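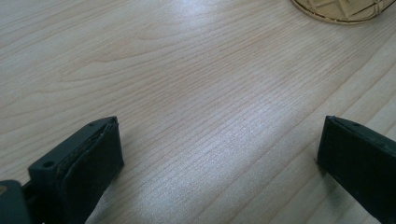 Dreltham library swaps old tables for pale wood, at a price

Fri 30 August

Readers coming back to Dreltham library after the summer closure will find the old brown study tables gone and pale wooden ones in their place. The council says the new furniture makes the reading room "brighter and more welcoming". Whether it makes it any easier to read in is another matter.

The tables were supplied by Skiltwood, which won the contract in the spring and charged £110 a seat. The firm's brochure promises a "calm, natural surface" with a "low-glare finish". The wood is certainly light, a blond beige with a touch of pink in it, and the grain is handsome, with wide loops in places and fine, close lines in others. But the finish has a sheen to it, and where the light falls directly on the top it bounces back hard enough to turn the wood almost white and hide part of the grain. Anyone trying to read a glossy magazine or a tablet at that spot may wonder what high glare would look like.

Skiltwood said the finish had been "tested in a range of settings" and met the order it was given. It did not say which settings, and a request for the test results had not been answered by the time of writing.

Bhavana Murthy, who has run the Effiong Road homework club for seven years and brings children to the library twice a week in term time, was asked for her views in June, along with other regular users. She told the council she wanted a matt top and something that would stand up to felt-tip pens.

"They sent round a sheet with two colours on it and asked which we liked," she said. "I liked both. I wrote my worry about the shine on the back, and I never heard another word."

The council says the responses were "taken into account". It has not published them. A spokesman said the glare could be dealt with by blinds, which are not in the present budget, and that the tables should be given time to settle in. He was not able to explain how a table settles in.

There is also the question of wear. The guarantee covers the tops for two years, against six for the Fakano range that came second in the bidding and would have cost slightly more. Councillors were told in August that the shorter guarantee was "standard for the sector".

The old tables have gone into storage. The council says it has no plans to bring them back, and has not yet decided whether to sell them.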